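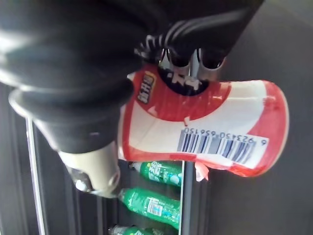 How do you keep up with an album rollout when you live on the other side of the world?

Set one clock to the artist's home time zone, follow their official mailing list, and do all your checking in two short sessions a day.

I've followed every Flivano era from Melbourne, and it's such a fun way to be a fan once you stop losing sleep over it! My method for the Mamlow rollout is below, and it works for pretty much any pop act.

Step 1. Sort out your time zones
Add a second clock to your phone. Most singles land at midnight local time, so Australians often hear them before the artist does (I love this). Videos usually go up at one fixed moment worldwide, and for us that can mean 3 am. Check which kind of release you're waiting for before you set an alarm.

Step 2. Join the mailing list early
Presale codes for the Reltitz shows went out by email 31 minutes before anything appeared on social media. Make a folder for these emails and have a look in your spam while you're there.

Step 3. Turn off most notifications
Keep alerts for the artist and the label, and mute the rest. I was following nearly 200 fan accounts last November and my phone never shut up. I'm down to six now – the ones that link to where they got their news.

Step 4. Save the teasers
Snippets get deleted all the time. Screenshot the caption with its date showing, then jot down any lyrics you can make out. Going back over them once the full song is out is half the fun. I had the Pešek remix title written down weeks ahead and didn't realise what it was!

Step 5. Pre-save, then check the version
Clean edits, sped-up edits and bonus track editions can all turn up on the same day. Open the track list before you hit download, and if you want the vinyl, look at the postage to Australia before you fall in love with a colour.

Next week I'll go through my listening party playlist – bring snacks.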